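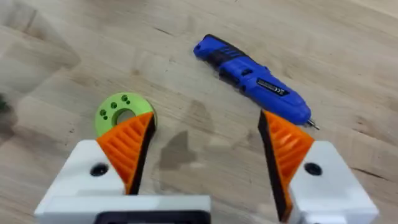
Adesuwa Ogunleye fits out small workshops for Skumberg and starts every job with the bench top. "Wood marks, but it can be sanded and oiled again," she said. She applies 3 coats of oil and leaves the middle of the bench clear for work. A pale top also makes tools easy to find: a blue cordless screwdriver or a lime-green ring stands out on light wood at once.

Tools in daily use stay on the surface – the rest go in drawers. "I allow 300 millimetres from the front edge before anything is put down," Ogunleye said. Screwdrivers are laid flat and bits are stored by size. She checks the top for level each August.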